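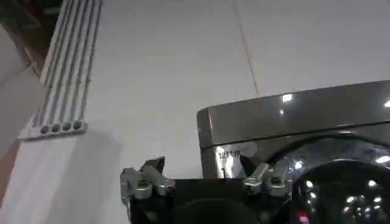

The dark grey front-loader in the Jillside shared laundry room.

1/7
Jillside Residents' Services wishes to remind all households of the arrangements for the shared laundry room. Please read the full thread before your next wash. The same text is posted inside the front entrance.

2/7
The room serves 143 apartments and is open from 7 a.m. until 10 p.m. The last load must be started by 8:30 p.m. Loads still running at closing time will be left in the machine overnight and may be collected the next morning.

3/7
Front-loading machines should be filled to no more than three-quarters of the drum. Duvets, rugs and pet bedding are to be taken to the large-capacity machine at the Holroyd building, which Jillside residents may use with their usual key card.

4/7
Detergent goes in the drawer. Please do not pour it directly into the drum, and do not place bottles, baskets or folded laundry on top of the machines. Spills on the top panel should be wiped up with a soft cloth. Scouring pads scratch the finish and are not permitted.

5/7
After each wash, kindly wipe the inside of the glass and the rubber seal, and leave the door slightly open. Residents have reported a musty smell on several occasions since June. Zsófia Kovács, Building Operations, has asked that this step be followed after every load, including short cycles.

6/7
Items left behind are held for 33 days in the Ellerska office and then donated. To claim an item, please bring a description of it and your apartment number. Single socks are kept in a separate box at the front desk.

7/7
Faults should be reported to Fung-ping Pan at extension 408, stating the time and the program selected. Please do not attempt to force a locked door. We thank all residents for their cooperation.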